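Phone and tablet bench check – demo units and returns, Vultville store
August 26, 2021. Checked by Lesia Symonenko, comments for Visitación Vallejo
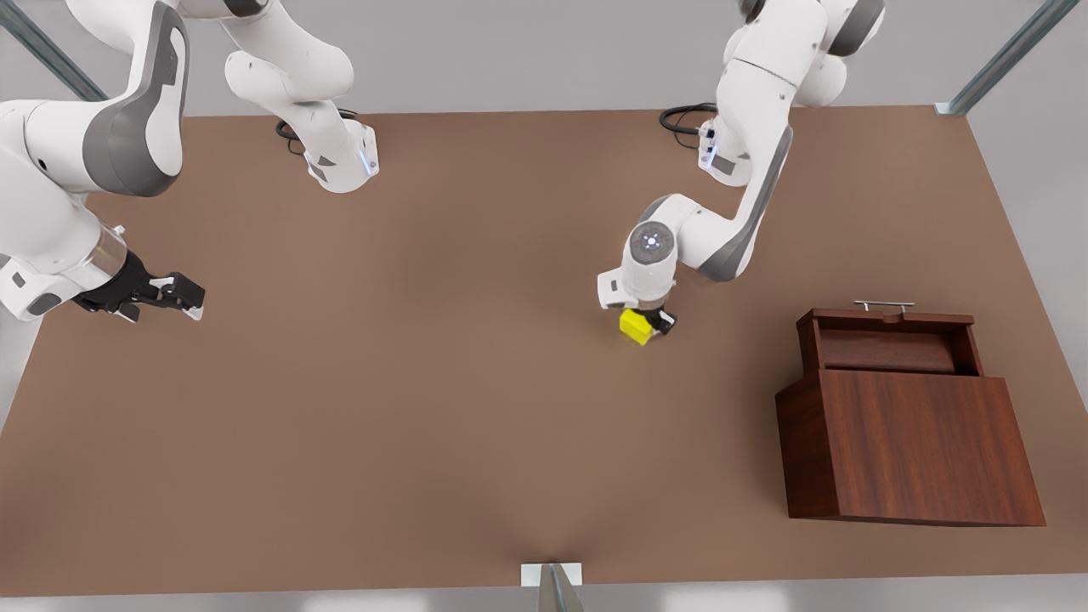
Render: two robot arms over a brown tabletop, small yellow cube just above it.

Scope: display phones on the front tables, loaner drawer, returns shelf, charging bench in back. Not the repair room, that's on the other sheet.

Marks: OK / FIX / PULL (off the floor today). If blank I didn't get to it.

1. BATTERIES

Swelling, back panels flat on glass – OK except one. Utilov slider, back lifting at lower corner. PULL. In the metal bin now, lid on, label on it. Do not charge it to "see if it still turns on" please.

Battery health readout, loaners – OK mostly. Lowest is 66 percent. Still fine to lend, but tell the customer.

Runs hot on charge – FIX. The two Plirnumov tablets by the window. In full sun all afternoon. Move to the inner table.

2. CHARGERS AND CABLES

Only supplied bricks in use – FIX. Found a no-name one again, no rating printed anywhere. Cut the cord and tossed it.

Frayed or kinked cable – FIX. 8 replaced. Most go right at the plug where the security tether pulls on them. Longer cables on order from Van der Merwe, no ship date yet.

Power strips daisy chained – PULL. Yes, again, under the back bench. Unplugged it. Need a real outlet there, Visitación can you ask the landlord, I asked in April and never heard.

Wireless pads, nothing metal left on top – OK. Wiped all of them.

3. SCREENS AND HINGES

Cracks, sharp edges – OK on the floor. One return has a chipped corner, taped over, tagged. Gloves if you handle it.

Foldables, hinge opens flat with no grinding – FIX. The older Plirnumov clicks about halfway. Not dangerous, just sounds awful with a customer holding it. Swap for the spare.

Factory protector still on inner screen – one is peeling at the top. People pick at it. Leave it alone, don't pull it off, send for service.

4. TETHERS AND ALARMS

Alarm sounds when lifted – OK, all tested. Sorry about the noise.

Adhesive pucks – FIX on the tablets, one came off in my hand. Clean with alcohol, let dry, then restick. Last time it was restuck wet.

Tether reach, nothing hanging in the walkway – OK now. Was not OK at opening.

5. RETURNS SHELF

Wiped before shelving – FIX. Three still signed in to customer accounts. Locked in the drawer till someone calls them.

SIM and memory card out – OK.

Weight on the shelf – OK. Stock boxes moved to the floor, the top shelf was bowing a bit.

6. BACK BENCH

Extinguisher, gauge in green, nothing in front of it – gauge OK, boxes in front. Moved.

Sand bucket – half full. Top up.

Mat ground wire clipped on – FIX. Clip is bent, spare is in teh drawer.

Food and drinks – one coffee. You know who you are.

TO DO
Battery pickup for the metal bin – Visitación
Window tablets moved – Lesia, before close
Outlet, landlord – Visitación
Hinge unit and peeling screen to service – Lesia, same box is ok, pad them seperately

Not checked: smartwatch case, key wasn't on the hook.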